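Varkell Zip Pouch, black

Home > Bags and small things > Pouches

£29 – in stock

I sell a lot of bags and I'm fussy about hardly any of them, but I do get silly about a decent pouch. The Varkell is the one I'd been after for ages: flat enough to slide down the side of a rucksack, roomy enough for the bits that otherwise end up loose at the bottom with the crumbs. Mine has been everywhere with me since November, including two very wet weekends in Drunden, and I've stopped carrying anything else for chargers and pens.

The zip is what sold me. It's chunky, it runs smoothly round the corners and you can work it with gloves on (I've tried, at a freezing bus stop, with a sandwich in the other hand!). The lining is a plain woven cloth that wipes down with a damp flannel. Please don't put it in the washing machine – I did, and the shape never quite came back.
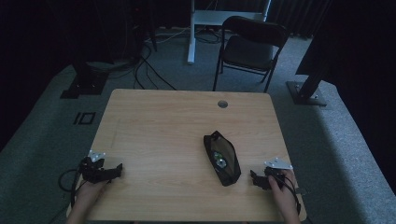

The black zip pouch on a table, partly open.

People ask what fits. I keep a charger, two leads, a notebook the size of a passport, a handful of pens and my reading glasses in mine, and it still closes without a fight. Ilse Hellwig, who buys them for her sewing class, gets a whole travel kit in there, scissors and all. It won't take a tablet, not even a small one, so have a look at the Robichaud sleeve if that's what you're after.

There's one pocket inside, on the back wall, and it's open at the top. I'd have liked a zip on that as well. I've told Varkell so, and Lambros Spanos there was very nice about it and promised nothing.

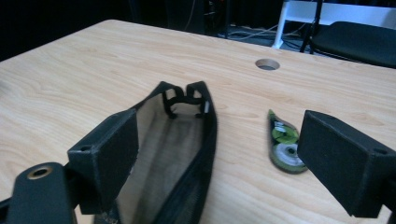
Now, colours. Black is the only one I'm keeping at the moment. We had the mustard for a while and I loved it, but it showed every mark and I got tired of writing apologetic emails. If you'd like one in the dark red, drop me a line and I'll add you to the list – I need 4 names before I can put an order in.

The details
Closure: zip
Inside: one open pocket
Care: wipe clean, dry flat
Made for: Varkell, Vusgate

Postage
Orders go out every Wednesday, so get yours in by noon that day if you're in a hurry. Postage is £2 however many you buy. You can also collect from the shop in Drunden, just bring your order number.

Returns
Send it back unused within a month and I'll refund the pouch. If the zip fails, tell me and I'll swap it, no need to find the receipt.

Buying for a club or a school? I can do up to 500 at a better price, but give me plenty of warning. Email the shop and put "pouches" in the subject line.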